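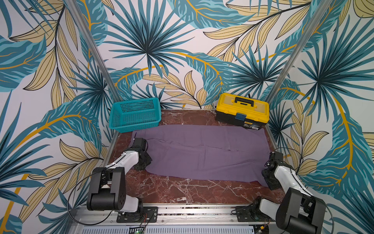 Figure 1. Folding surface with a purple cloth laid flat; basket at back left, toolbox at back right.

Hurkholm Linen Preparation Project
Interim progress report to the Rathnayake Fund
Submitted by Ross Imrie, September 25, 2023

1. Purpose of the report

The report covers the second stage of the grant, which pays for the sorting, folding and packing of donated cloths and towels at the Parside site. It sets out the work done against the plan, the condition of the folding surface and its fittings, the problems met and the changes proposed for the last stage. Spending is reported separately on the Fund's own form.

The first stage dealt with collection and washing. Neither is covered again except where it has affected folding. The main example is the arrival of pieces that had been tumble-dried and then left compressed in sacks, discussed in section 4.

2. Output against plan

The plan for the stage was 2,520 pieces folded, checked and packed. The total at the close of the stage was 2,292. The shortfall falls almost wholly in the opening weeks, when the fold pattern was still being settled and pieces were being opened out and refolded after checking. A refolded piece is counted once, when it passes.

A further 89 pieces were withdrawn before folding. Most had holes or frayed hems, and the rest carried stains that a second wash had not removed. Withdrawn pieces are bagged for rag and do not form part of either total.

The plan assumed an even mix of small cloths and bath towels. In practice the donations ran heavily towards mid-sized cloths, which take less time to fold than bath towels but more time to square up, as the thinner fabric holds its creases. The two effects have largely offset each other and we do not ask for the target to be adjusted.

3. The folding surface

Folding is carried out on a single reddish-brown board with pale veining, fitted with a metal rail along the front. It is closed in on three sides by panels papered in a large leaf pattern. The panels stop pieces from sliding off the back and keep draughts from lifting the corners of light fabric. The paper was chosen at Parside from end-of-line stock and has no bearing on the process, although plain paper would be easier to keep looking clean.

Two items stay on the board between pieces. The basket stands at the back left and receives finished work. The toolbox stands at the back right and holds the fabric shears, the spare tags and the lint brush. Both positions were fixed at the start of the stage after a short trial with the basket at the front, where it took up space needed for opening out the cloth.

The basket is emptied at each check. It has open perforated sides, which is useful if a piece has come through slightly damp, but a hem can catch on the rim if the cloth is lowered at an angle. The instruction sheet now says to bring the folded piece fully over the basket before letting go of it. 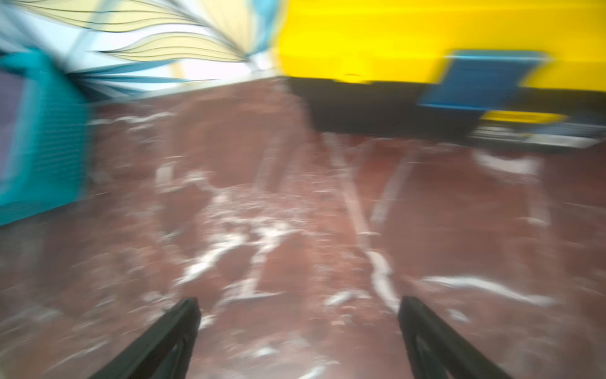 The same sheet gives the clearance to be kept between the basket and the nearest edge of the cloth. It is expressed as a hand's width, as earlier attempts to give it as a measurement led to people stopping to fetch a ruler. Where a bath towel is too long to leave that clearance, it is to be folded once across its length before being laid down.

The finish of the board has been a partial success. It wipes down quickly and does not shed anything on to the fabric. Against that, it is smooth enough for light cloths to drift while the first fold is being made, and it reflects the overhead light. The shine makes it harder to judge whether a dark cloth is lying flat. A matt mat was tried and removed, as its edge showed through the fabric as a ridge and people squared the cloth to the ridge and ignored the true edge.

4. Condition of the fabric

Three conditions on receipt have affected the rate of folding.

Compression creases. Pieces stored in sacks come out with a set crease, often running along the length near the middle. If the crease is close to the fold line the cloth tends to fold along the crease instead, and the two halves do not match. The remedy is to lay the piece out, smooth it from the centre towards both ends, and leave it for a short time before starting. Steaming was considered at the planning stage and ruled out on cost.

Twisted hems. A hem that has shrunk more than the body of the cloth pulls the end into a slight curve. The end cannot be squared by smoothing. The agreed approach is to square the long edges and accept the curve, provided it is turned to the inside of the finished fold.

Lint and loose fibre. Small white flecks and fuzz collect on the board during a run of mixed colours. They are of no consequence on white towels but show on darker and coloured cloths, and they account for a good share of the pieces returned at checking. The cleaning interval has been shortened. The board is now brushed off after each stack and wiped down after each change of colour.

Colours are sorted before folding into white, pale, mid and dark. The purple and lavender cloths were first placed with the dark group on the strength of their labels, then moved to mid. They show both white fibre and dark fibre, and they are now folded directly after a wipe-down. It is a small change and it has cut the number sent back for brushing.

Seams are examined at the same point. The weave should be free of pulled threads on either side of the stitching, and the line of stitching itself should run unbroken. Loose threads are trimmed with the shears. A seam that has opened by more than a fingertip sends the piece to withdrawal, as mending is outside the scope of the grant.

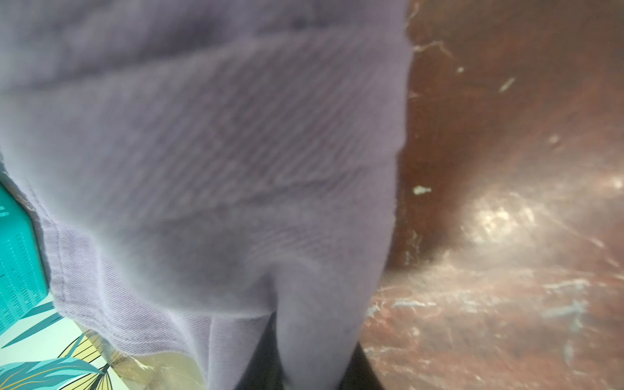 5. Fold pattern

Two patterns were compared during the stage. The first, brought over from the Sakau store, folds the piece in half across its width, then in half again, and finishes with a roll. It is quick and compact, and the rolled pieces stay closed in the basket. It was dropped for packing reasons: rolled pieces leave gaps in a square carton and cannot be counted from above without being lifted out.

The second pattern, now standard at Parside, is a flat fold made in the following order.

Lay the cloth out with its long edges parallel to the front rail.
Smooth from the centre to the left, then from the centre to the right.
Bring the far long edge over to the near long edge and align the corners.
Press along the fold.
Fold the right end to the left end.
Fold once more in the same direction if the piece is a bath towel.
Turn any curved or uneven end to the inside.
Lift from beneath and place in the basket with the closed fold facing outwards.

The fourth step was added late. Without it the first fold opens up while the ends are being brought together, and the layers shift against each other. Pressing with a flat hand is enough and no tool is needed.

The alignment of corners remains the least consistent step. The checking standard allows a small mismatch on the inner layers if the outer edges are level. Pieces outside the standard are opened out fully and begun again from the first step. Partial correction was allowed at first and gave poor results, as the inner layer kept its wrinkle. 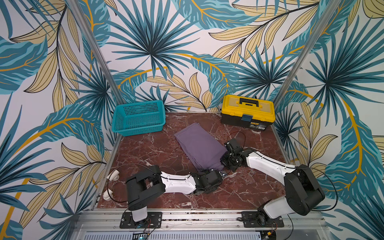 Lengthways drift accounts for most of the remaining refolds. A piece that was square to the rail when it was laid down may turn as it is folded, and the error is then carried into every later step. The purple cloth in the last figure is a clear case of the position to be corrected: it has been folded into a long rectangle but lies diagonally, running from near the basket towards the front right, with its near end slightly bunched. A piece in that position should be turned parallel to the rail and the bunched end drawn out before the ends are brought together. Folding from the diagonal is possible, but the far end then sits too near the basket to be worked easily.

A strip of low-tack tape along the line of the first fold is to be tried as a guide. It will be laid flush and will not stand up in the way the mat edge did.

6. Packing

Finished pieces move from the basket to the packing bench in stacks of 10. The stack size is set by the height of the carton and has not changed since the first stage. Stacks are tied with cotton tape, tagged by colour group and size, and loaded with the closed folds facing the same side.

Cartons are weighed before sealing. Weights have been steady within each size, and the one carton that fell well outside the normal range was found to contain bath towels under a small-cloth tag. It was repacked. The tag is now written before the stack is tied, while the size is still easy to see.

7. Remaining work

The balance of the second-stage target will be carried into the final stage and completed by the end of November, together with the pieces already planned for that period. No additional funds are requested. The following items are to be completed over the same period.

Trial of the tape guide, with refolds recorded by cause.
Replacement of the overhead light cover with a diffusing one to reduce glare on the board.
A padded edging for the basket rim – to be removed if it slows drying.
Reprinting of the instruction sheet with the clearance, pressing and cleaning steps included.
A short written comparison of the rolled and flat patterns for the Sakau store, which has asked for one.

Refold records for the stage are held at Parside and can be sent on request. Questions about the content of the report should be addressed to Ross Imrie at the Hurkholm office.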